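Clelleo (robot arm)

Clelleo is a two-fingered tabletop robot arm built in a shared workshop in Zamholm by Murray Bolger and Saskia Tomoana. It was designed to pack away a poker set after a game, a job its builders had previously done by hand in a few minutes and resented for years. The arm is the second to come out of the workshop, after Hoani, which was meant to water tomatoes and mostly watered Bolger.

Background

Bolger and Tomoana had played cards at the Marnen workshop for several winters before either suggested automating any of it. Dealing was considered first and dropped on the grounds that a machine which dealt badly would be accused of cheating, and one which dealt well would be accused sooner. Tidying up carried no such risk. Work began in July with a second-hand set of motors and a budget that Tomoana wrote on the wall in pencil, where it could be amended.

Design

The arm has a parallel gripper with two black fingers and a small camera mounted at the wrist. The control software runs to 2,229 lines, of which Bolger claims to understand the first 281. The fingers are angled at the tips so that they can reach into the slots of a chip case without fouling its rim. They have been dropped, filed and sworn at, and are now scuffed enough that the builders no longer worry about scratching them. 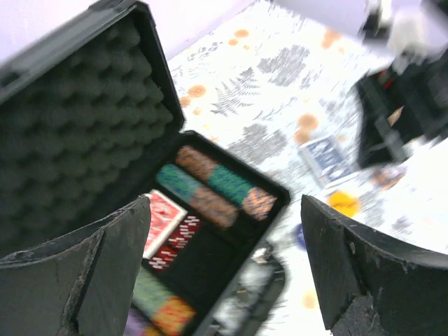

Picking up a chip that lies flat on a tablecloth remains the hardest part of the job. A chip is thin, the cloth is soft, and the fingers tend to gather up a pinch of fabric along with it. Playing cards are easier while they stay together as a deck. Full rolls of chips are easier still, provided the grip is neither too firm nor too trusting. An early version squeezed from the ends and fired the middle of the roll across the workshop.

Patterned cloth has been a lasting source of argument. Bolger holds that a plain one would spare the camera a good deal of confusion over dots that are the size of nothing in particular but keep being mistaken for something. Tomoana holds that people do not play on plain cloth and that the robot can learn some manners.

Performance

In a trial of 62 attempts to return a single chip to its slot, the builders recorded their results in separate notebooks and have yet to agree on a total. The dispute concerns chips that ended up in the case but in a slot of the wrong colour. Bolger counts these as successes. Putting away a whole set still takes the arm longer than the average game, and players are asked not to help.

Later work

A softer fingertip is planned, as is a lid-closing routine, which for now is performed by Tomoana with one elbow.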